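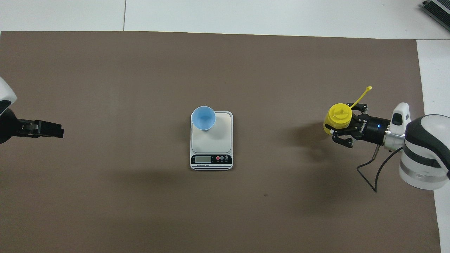 Category: Kitchen Tips > Measuring & Scales
218 shares | 2 comments

Most bad readings from a digital kitchen scale come from the surface under it or from where the load sits. Put the scale on a flat, rigid counter, clear of any joint between panels. A mat is fine if it is firm and lies flat. Set the container in the middle of the platform. A cup placed like the light blue one, at the upper left with its rim past the edge of the scale, loads one corner and may read low.

Tare the empty cup, then add the ingredient. If the display drifts, remove everything, wait 60 seconds and zero again. Check the scale monthly against a known weight – a sealed bag works, but allow for the packaging.

Comments (2)

beaulieu_baker: Mine was off by 2 grams until I moved the cup to the center.

Akix: Does a soft silicone mat matter? Mine never settles on one.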